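11/26/18

Back from the workshop at eleven, which Hilde calls early. She had left me soup and a note saying the dog had been fed, don't believe him.

The arm goes where it's told now, mostly. I spent the first hour chasing an offset that made every grasp land a thumb's width toward the wall. Bram was sure it was the calibration. I was sure it was the gripper mount. We argued in the pleasant way of two men who each hope the other will get up and check. It was a bracket screw, so I won, but I was also the one who had put the bracket on, so I kept my celebrating small.

Then the cables again. I've routed that bundle four different ways since we started, and each time the wrist finds the one rotation I hadn't thought of. Tonight's version is a big loop with enough slack to hang laundry on. Ugly as sin. Bram says real installations have a proper dress pack for this. I told him real installations have a budget.

We clamped the bin down for good. It used to creep a little every time the fingers brushed the bottom, and by the tenth try we'd be picking very accurately from where the bin had been. I bought it from a man in Dirnham who swore it was "lightly used." By whom, I'd like to know. The finish looks like somebody kept badgers in it.

Ran 30 picks before supper (supper being crackers) and got 11. Bram wrote it on the whiteboard as if it were a good number. After supper we slowed the approach and ran another 20, which went better, though by then neither of us was being strict about what counted as a pick. If it left the floor and we both said "oh," it went in the book.

The clear stuff is still the trouble. Fedoruk, which is what we call the detection program, for reasons that go back to a long evening and a bad pun, treats anything see-through as a rumor. The shiny pieces it sees twice. Give it something bright and knobby and opaque and it's a genius. I know people like that.

Hilde asked when the thing will be able to sort the recycling, which was the whole sales pitch back in spring. I said December. She asked which one.

To do: longer ties for the loop. Mark the clamp positions on the table before Bram "tidies." Order fingertips from Prornisa, and a spare set this time. Try the lamps off. Pay Bram back for the crackers.

Neck hurts. Fifty is too old to be crouching beside a bin.
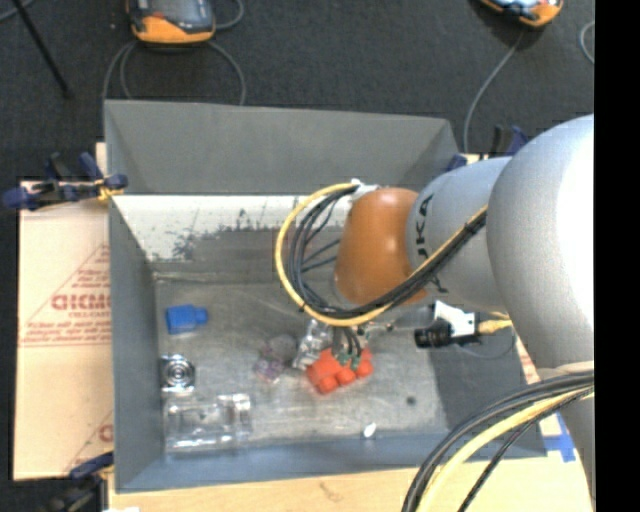
*Going for the orange one, naturally.*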